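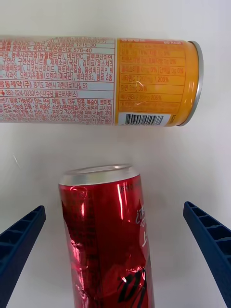
I spent most of May teaching an arm to pick up cans, and I said I would write down how it went, so this is that.

The work is for Drollden, where I have been doing part-time teleoperation since the winter. The project is called Faltier. The goal is a tabletop sorter for drink cans that can be put in a break room and left alone. My part is the demonstrations. I hold a pair of handles, the arm copies what my hands do, and everything gets saved: the joint positions, the finger opening, and the video from the camera at the wrist. One pick from start to finish is an episode. By the end of the month we had 1,539 of them that we wanted to keep.

There are two ways to show the arm something. One is to take hold of it and move it through the task with your own hands. We did that for the first 142 episodes. It is easy to learn and you can feel when a finger touches the table. It is also tiring, because the arm is heavy even with the motors helping, and your own hands and sleeves keep showing up in the overhead video. Edeltraud Schnyder, who runs the training side, looked at those clips and asked us to switch to the handles. I was slower for a few days and then I was faster.

The handles take some getting used to. You don't feel the can. You only see it, and the wrist view is very close to the work. Two fingers come in from the bottom corners and the can is in between them, and often part of it is out of view. With a can pointing toward you, you may not see where it ends at all. I learned to line up on the rim, which is the one part that looks the same on every can.

Dented cans are the hard part. A smooth can is forgiving. If you close a little off center it rolls into the fingers and you get it anyway. A crushed one doesn't roll. It rocks, or it turns on one of its folds, and then you are holding it by a corner. The red one in the picture has deep wrinkles down its left side, so the outline bends in there and the two sides don't match. My habit with cans like that is to bring the fingers down with open space on both sides, stop, look at where the metal bends, and only then close. I shift toward whichever side is straighter.

Domenica Zaugg, who does the same job on the other shift, closes in one motion without stopping. Her episodes are shorter than mine. We compared them one afternoon and argued a bit about whose way was better for training. Edeltraud's view was that both were fine as long as each of us stayed consistent, but that my pauses should be shorter. If the person stops for a long time, the arm learns to stop for a long time, and sometimes it never starts again. I have been trying to count one beat and go.

The second thing we worked on was two cans close together. In the picture the orange one lies across the top and the red one points up at it, with a strip of bare table between them. That is a fairly comfortable setup. You have to keep from pushing the near can into the far one, so I don't move forward once the fingers are low. When the gap is smaller than that I come in higher and more straight down.

Labels turned out to matter more than I expected. We had been using cans from the same few brands, and Fung-ping Yuen, who trains the model, worried that it was learning the printing and would be lost with anything else. So we all brought in what we could find. The orange can has a pale panel of small red Korean text, ingredients and a phone number and so on, and a nutrition table that says 1,200mg of vitamin C. I have read that can many times waiting for an episode to save. I can't read Korean, but I know the numbers.

For anyone setting up something like this, here is what I would pass on.

Reset the table by hand between episodes and don't be neat about it. I line things up without thinking, and for the first week all my cans were more or less parallel. Danish Khokhar made us a sheet of starting positions and that fixed it.

Keep the misses if you recovered from them. If I bump a can, back off, and get it on the second try, that stays in. If I drop it off the table, it goes.

Take breaks. My limit is 6 sets before my wrists start to complain, and my last set is always the worst one. Edeltraud caps us at 5 now.

Wipe the camera. A smudge is hard to notice when you stare at the same view all day – I recorded most of a morning through one.

Maximiliano Pastor built the stand and is working on a new set of fingertips with a softer pad. We will probably have to record some of this over again when they are ready. He says the old episodes will still be useful. Fung-ping is less sure.

Next month is bottles. I have been saving them under the sink, and I am running out of room there.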